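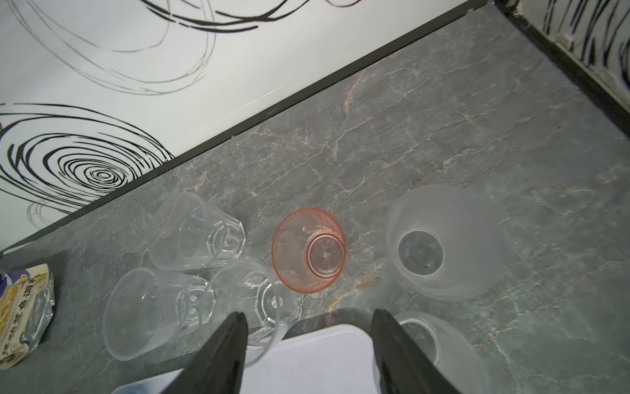
3.2 Cups left out on worktops

We use cookies to improve your visit. By continuing you accept our cookie policy. Sign up for the newsletter.

Most earlier writing on shared kitchens treats a cup on the worktop as a cup waiting to be washed. We doubt this. The claim rests largely on what people say when asked, and people asked about washing up tend to talk about washing up. In the Lindton kitchens we looked at the worktops themselves, before anyone was asked anything, and the picture was a good deal less tidy than the theory.

Figure 4. Six empty plastic cups, some clear, one orange-pink and two frosted, on a grey marble-patterned worktop with a white tray.

Figure 4 shows the difficulty well enough. The cups are empty, but a still picture cannot say whether they have been used. Under the coding scheme in the Stougaard handbook all six would be entered as "dirty, abandoned", for no better reason than that they are out of the cupboard. Under the Trarnov scheme they would be entered as "in preparation", on the strength of the tray. Both schemes ask the coder to guess, and both then report the guess as a finding.

We had 206 worktop records from Lindton and Prelirwood. Two coders worked through them separately, one scheme at a time, with a break between. On 156 records the two schemes gave the same answer. It would be easy to call that good agreement, and an earlier draft of this paper did so. The trouble is that most of those records show worktops with either nothing on them or a full drying rack, where any scheme would do. The records that matter are the ones with a few light items standing or lying apart from each other, and there the schemes differed more often than they matched.

Colour has been put forward as a way out. The argument runs that people who share a kitchen pick a cup of a colour they can recognise and go back to it, so that a single coloured cup among plain ones marks a person's place. We found little to support it. The orange-pink cup in Figure 4 may be somebody's regular cup, or it may be the last of a mixed pack. Colour was also recorded badly: frosted cups were put down as white by one coder and as clear by the other in 13 records, and we have not tried to repair this afterwards.

A second suggestion is that a cup on its side has been finished with, while a cup standing upright has not. This is at least simple to record. But plastic cups are light, and a sleeve or a draught will tip one over. We kept the upright/lying column in the data - mainly so that others can check it - and draw nothing from it.

The worktop surface itself gave more bother than expected. Veined and marble-patterned tops are common in both places, and clear plastic is hard to pick out against them. Coders missed clear cups on patterned tops that they found at once when shown the same record a second time. Any count of cups taken from such records, ours included, should be read as a lowest figure. The claim in the Prelirwood report that plain worktops "attract" more clutter may come down to nothing more than clutter being easier to see on them.

What can be said is modest. Cups are left out in groups, trays are often near them, and neither fact tells us what anyone meant to do next. We therefore dropped the "abandoned" and "in preparation" labels and used "out, empty" and "out, not empty", with a third label, "out, cannot tell", for cups whose inside was hidden. The last of these turned out to be popular with both coders. Section 3.3 applies the same labels to plates and bowls, where the problem of seeing inside is smaller but stacking brings a problem of its own.

Shares 2 | Comments 0

Related items
Drying racks and who empties them
Shelf labels in the Prelirwood kitchens
A note on counting lids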